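Driment sim controller, quick review
Jun 5, 2021

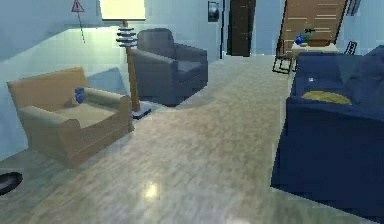 Had this two weeks now, swapped over from the Bevinex one. Setup quick, docs thin. Camera control miles better, no lurching when you pan accross a room. Arm planning so-so. Fine for a cup on a chair seat, slow once there's a sofa to reach over. Gripper presets: 4, only used the two-finger. Crashed on me twice, both times on loading. 219 for the licence, Bevinex wanted 600. Thịnh Ung still prefers teh old one. I'm keeping this.

Roos Bosman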